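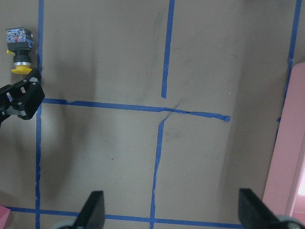
Taped grid or no grid? Collecting demos for a push-button pick

Reading time: 6 min

ilteverbench

I've been going back and forth on this for a while and I'd like to hear from people who have collected more than I have. I'm teaching an arm to pick up a push-button switch (blue contact block, black body, yellow cap) and I'm driving everything by hand with a leader arm. The bench top is cardboard, and I put blue painter's tape on it to mark off cells so I know where to set the switch down before each take. The plan is 20 takes per cell, then move on to the next one.

The wrist camera is the main view, so the tape is in pretty much every picture the policy gets to see. Sun-ja Um, who shares the bench with me, thinks that is a terrible idea. Her argument is that the model will learn "go to where the blue lines cross" and fall over as soon as the tape is gone. My argument is that without the tape I get lazy and put the switch in the same three spots all afternoon. I know this about myself.

So who's right? And if you use a grid, do you randomize inside the cell or go for the middle every time?

My tape job is not pretty, by the way. The upright lines in the middle don't meet, and there's a torn end on the cross strip that I keep meaning to fix.

cheon_ng

Leave the torn end alone. Same with the crooked lines. If the grid were perfect I'd be on Sun-ja's side, but you've got a mess, and a mess is harder to memorize.

I'd randomize inside the cell, always. Cell for coverage, hand toss for the rest. I roll a 10-sided die for the turn of the part too, because left to myself I put everything down facing me. Every single time, like I'm setting a table!

tenivport_min

I disagree with the above about the tape. A crooked line is still the same crooked line in every take. The model doesn't care that it's ugly. It's a fixed landmark with strong color against brown cardboard, and a wrist camera gets very close to it. We had this last May with a set of 1,000 takes on a taped board. Success was lovely on that board. We peeled the tape, changed nothing else, and the arm hovered over bare cardboard like it had lost its keys.

What I'd do: mark the cells with tape only along the outer edges of the bench, little ticks like on a ruler, and eyeball the rest.

ilteverbench

Ugh, that is exactly what Sun-ja said would happen. She's reading this over my shoulder and looks very pleased.

Question though, was your part always in the middle of the cell? Because if it was, then the lines told the model exactly where to go and of course it used them.

tenivport_min

Fair question. Yes, mostly the middle. Kyung-tae Min ran the first half and he is a very tidy person (my cousin, so I'm allowed to say it). I can't split the two causes apart from what we have. I'd still bet on the tape.

cheon_ng

So your evidence is "tape plus always in the middle," and you're blaming the tape. I've had tape on my board from the start, tossed the part inside the cells, and when I moved to a plain white table it dropped a bit but it worked. Not hovering.

mjwi

Coming at this from the labeling side, I go through other people's takes all day. Two things I'd look at before the tape.

One is your switch. Yours is standing up on the yellow cap with the contact block at the top. Is it always like that? If it is, then you're teaching "pick the upright switch," which is fine if that's the job, but a part that tips over once on the real line is going to be a total stranger to your model. I'd do a share of them on their sides.

The other is the second gripper. It's right under the switch on the left and it throws a shadow onto the board. If that arm is always parked in the same spot, you've got a landmark at least as strong as the tape, plus a dark patch next to it. People argue about tape and never move the other arm.

ilteverbench

OK the parked arm is a really good catch, I had stopped seeing it. It's the other half of a two-arm setup and I only need one for this task, so it just sits wherever it was last left. I could nudge it between batches.

And yes, always standing on the cap. It's so easy to set down that way! I'll mix in tipped ones, though grabbing it lying down means a different approach and my hands are not great at that one yet. First few will be garbage.

mjwi

Keep the garbage in its own folder. Don't delete it. I can usually tell a "first few" batch by how long the fingers hang open over the part before anything happens, and if you train on those you get an arm that dithers. But you may want them later to compare against.

s_w_yeo

Different opinion, probably unpopular: 20 per cell is too many if you have one board, one light and one switch. I'd do 5 per cell and then change something big. Turn the cardboard around. Swap it for another sheet. Move the lamp. You get more out of five takes on four boards than twenty on one, and cardboard is free.

That also settles the tape fight, by the way. Tape one board, leave one bare, put the tape on crooked in some other direction on a third.

cheon_ng

I'd go along with that except for 5. Five tosses in a cell that size and you haven't covered the corners. And every swap eats setup time, so in practice people do two boards and quit. Ask me how I know.

s_w_yeo

If swapping a sheet of cardboard takes you long enough to matter, your clamps are the problem :)

tenivport_min

I like the bare board idea as a test even if you don't train on it. Keep one untaped sheet that never goes into training, run the policy on it each time you add a batch, and you'll see right away whether it leans on the lines. Wish we'd done that.

Also what is the pink thing on the right? If it's foam board it'll push the colors around on that side. You've got a spot near the bottom of it that's blown out almost white.

ilteverbench

I wouldn't have thought about color from the side at all. Moving it goes on the list, along with the arm.

Here's where I've landed for now, Sun-ja and I shook on it:

- tape stays on board one, 10 takes per cell, tossed inside the cell
- board two is bare, same number of takes, ticks on the outer edge to keep me from cheating
- board three is bare and only for testing
- other arm gets moved every batch
- some share of switches on their sides, share still being argued over

She wanted the tape off all of them. I said I'd buy lunch if board one trains worse by itself than board two does.

kt_min

The tidy cousin here. For the record, I put the parts in the middle because the sheet I was handed said "center of cell." I still have the sheet.

tenivport_min

Who wrote the sheet

kt_min

You did.

mjwi

On the share of tipped ones, I'd match it to what the arm will meet. If you don't know, a quarter is a fine place to begin. And write down which board each take came from in the take name itself. Do it from the first one. I've spent whole mornings sorting boards by the shape of a smudge.

ilteverbench

Quarter it is. Naming is Ham-style at the moment, board then cell then take number, so that part should be OK. Cutting the cardboard for board two after lunch, and I'll come back with numbers for both once they've trained.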